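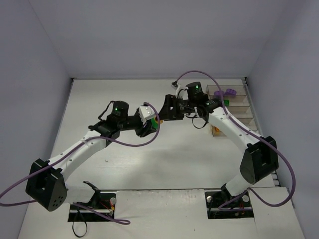 The Landeg rules are a voluntary code for tabletop work with two robot arms sharing one surface. Foritz published them in September and revised them on August 9, 2022. They cover spacing, cable routing and clearing the table between runs.

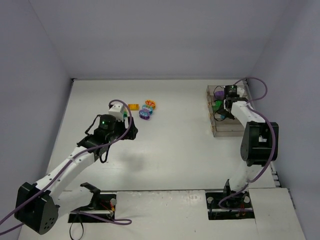 Critics note that the code asks for 35 mm between moving links but never says how to measure it. Skiton adopted only 4 of the clauses — the cheap ones.

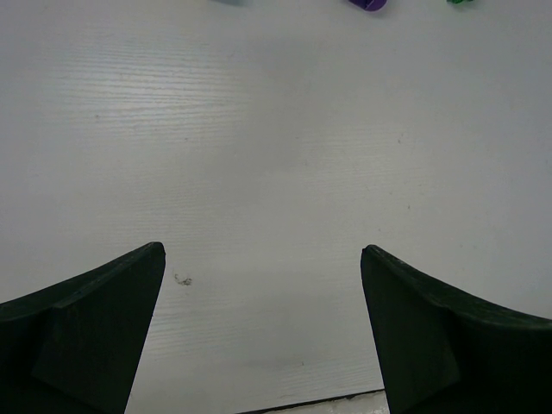 Compliance

Sites certify themselves. Risance, which sells the training, has released no audit results.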